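Zustville's cup deposit: a tidy scheme with untidy sums

16 January 2022

Zustville will start charging customers a deposit on takeaway cups in March, and the town council is already talking as if the litter problem has been dealt with. It hasn't been. Not one cup has yet been returned under the scheme, and the paper setting it out leaves several of the awkward questions for later.

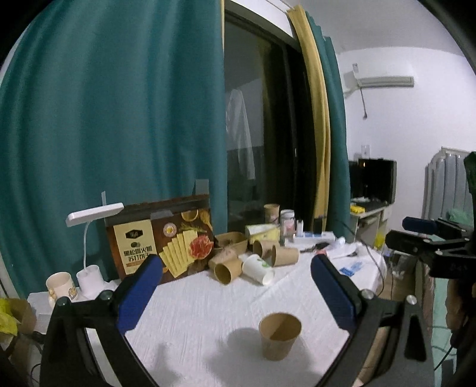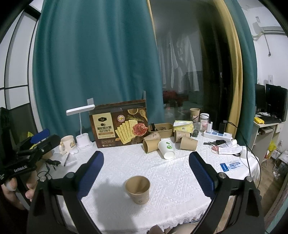

Brown paper cups on a table. Single-use cups would be replaced at counters taking part in the Zustville scheme.

Under the plan, anyone buying a hot drink to take away from a café that has signed up will pay an extra 2 pounds for a hard-wearing cup with a lid. Bring the cup back to any other café on the list and the money is refunded. The cups are to be supplied, collected and washed by Amaral, a catering supplies firm based in Flellberg, under a contract which the council says will run for 28 weeks before it is looked at again.

The council has put 171 as the number of places in the town that sell hot drinks over a counter. Of those, 20 have agreed to take part. A spokesperson called that a strong start. It could as easily be called a scheme that most of the town's cafés have looked at and decided to leave alone.

The list of those who have signed up was published alongside the paper, and it makes interesting reading. Nearly all of them are in the streets between the market square and the bus station. There is one at the hospital and one in the leisure centre. The railway station, where a great many people buy a drink and then leave town with it, has none at all. Anyone who picks up a coffee at the square and catches a train to work in Flellberg will be carrying a cup they can't hand in until they get back, assuming they remember to bring it.

The council's answer is that commuters will get used to it. The paper says that people "quickly form the habit of returning" when there is money at stake. It gives no source for this and no figures. It also doesn't say what share of the cups must come back for the scheme to be judged a success, so it is hard to see how it could ever be judged a failure.

Then there is the washing. Zustville has no plant able to clean cups in large numbers, so they will go by van to Amaral's site in Flellberg and come back again by van. The firm says the vans are already making the journey with other goods and that the extra load is small. That may be so. No mileage is given in the paper, and when asked whether the vans were electric, the firm said it was "looking at all the options for the fleet".

A reusable cup takes more material and more energy to make than a paper one, and so has to be used many times before it comes out ahead. How many depends on what it is made of, how it is washed and how far it travels. The council could have asked Amaral for its own estimate and printed it. A request for that estimate was passed from the council to the firm and back to the council, which then said it would be covered in the review.

None of this means that paper cups are a good thing. They are lined to stop them leaking, which makes them harder to recycle than plain card, and the bins on the square are full of them by the middle of most mornings. Residents of Nernel, the riverside district just below the square, have been complaining for years about cups blowing down the steps and into the water. They are right to complain. But what they have asked for, repeatedly, is bigger bins with lids and a second emptying in the afternoon. The council turned that down last year on grounds of cost.

It has now found the money for a launch event, a set of posters and a phone app that will show the nearest place to return a cup. What the app will cost is not broken out in the paper. It appears in a line headed "communications and digital", along with the posters and a short film.

Café owners are split. One, whose shop is on the list, said she liked the idea and was tired of paying for boxes of cups that went straight in the bin – though she did wonder where she would put the dirty ones, as her back room is already full. Another, who has not joined, said he had been asked to hand refunds back out of his own till and wait until the end of the month to be repaid. "If forty people turn up with cups they bought somewhere else, that's my float gone," he said. "I did ask. They said it would even out."

It might even out. It might also mean that the café nearest the bus station ends up handing out refunds all afternoon for everyone else's cups. The paper says that stocks will be "balanced across the network" by Amaral's drivers, who will visit each site twice a week. It doesn't say what happens if a café runs out between visits. Staff at two of the places taking part said they had been told to go back to paper cups if that happened.

That is perhaps the oddest part of the plan. Nobody is being asked to stop using paper. Customers will be offered the deposit cup first, and can say no. There is no charge for saying no. A person in a hurry, faced with paying extra now and getting it back later or simply taking a paper cup as usual, will not need long to decide.

Asked why there was no charge on paper cups, the council said that it did not want to penalise customers or "create a barrier for small businesses". Councillors who wanted a charge were outvoted at the planning stage, and the paper mentions their proposal in a single sentence near the end.

The unclaimed deposits are another matter. Each cup that is never returned leaves money behind, and under the contract that money stays with Amaral, to be set against the cost of replacing lost stock. The firm says it expects to make nothing out of this. The council says it is satisfied with the arrangement but has declined to publish that section of the contract, which it describes as commercially sensitive. Anybody who has a drawer at home full of bags for life will have a fair idea of how many cups could end up at the back of a cupboard.

The review is due once the 28 weeks are up. It will be carried out by the same council department that wrote the plan, using return figures supplied by Amaral.

Cafés that want to join before the launch can apply through the council's business pages. Residents can comment on the scheme in writing or at the next public meeting in Nernel, where bins are also on the agenda.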